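Chapter 4
Writing for the Very Young Audience

The first play I ever wrote for under-fives lasted an hour and ten minutes. I was so proud of it! It had a storm at sea, a talking kettle and a subplot about a lost inheritance, and by the time the kettle got to its big speech half the front row had wandered off to look at the lighting desk. One girl had fallen asleep in her coat.

I tell my students this on day one at Pradevton, partly so they'll like me and partly so they'll go home and cut their scripts in half. In this chapter we'll look at how a stage show for small children is put together, starting with length and shape and then moving on to repetition, songs and the tricky matter of villains. If you skipped Chapter 3 on picture books, please go back and read the section on page turns, as I'll be leaning on it a lot.

Our main example is The Goose Who Wouldn't, which Wilma Mulder adapted from her own picture book for the Allmont Playhouse. The book has 8 spreads and hardly any words. The show runs forty minutes and played to 2,758 people in its first season, most of them sitting on somebody's lap. I saw it twice – once from the back, once on the floor with my nephew – and I'd say the floor is where you learn something.
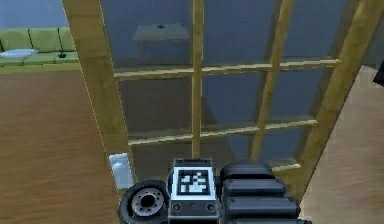 How long should a play for three- to five-year-olds be? Forty to fifty minutes with no intermission works for most groups, and anything longer needs a real break with snacks and a bathroom trip built in.

Wilma's first draft ran well over that. She and her director, Jozef Visser, read it aloud to two preschool classes and put a pencil mark in the margin wherever the wriggling started. Most of the marks fell in places where the grown-up characters were explaining things to each other. Those pages went. What stayed was the goose, the farmer, the pond and the line "Not today, thank you," which the kids were shouting along with by the third time they heard it (I've printed both versions of the pond scene at the end of the chapter, so have a pencil handy).

4.1 Finding the shape

Before you write any dialogue, try telling your story out loud in five sentences.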